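Bunon: a tasting log for home coffee and tea

Bunon is a small set of brewing notes kept by four friends who drink far too much coffee and tea and finally started writing it down. There are 440 entries in this release, covering 129 different beans and leaves. We had so much fun making it!

What's in it

Every row is one cup. The columns are drink, origin, grams, water (ml), steep_seconds, score and notes. Scores run from 0 to 30, because Ye-ji Jeon already used that scale in her notebook and the rest of us got attached to it. The notes column is free text and by far the best part (search for "burnt raisin" and enjoy). 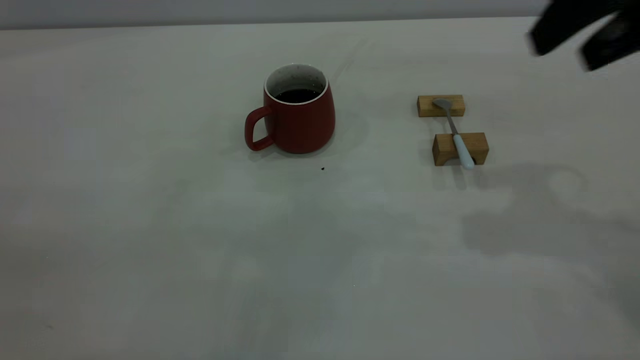
A dark brew in a red mug.

Getting started

Open cups.csv in any spreadsheet program. If you'd like charts, run plot.py from the main folder and it will save one per drink. Origins are spelled the way they were on the bag, so expect a few doubles. Si-woo Ok is merging them in the next version.

Known gaps

Green tea is thin. Baltasar Benítez logged all of his September cups without steep times, so those cells are blank. Roughly 30 rows have a score and no notes. Please don't average scores across tasters; Do-yoon Ra gives almost everything a 25 and means it every time.

Adding your own

Yes, please! Copy template.csv, fill in at least 2 cups and send it over as a pull request. Odd drinks are very welcome, and barley tea gets its own file.

Last updated 7 October 2018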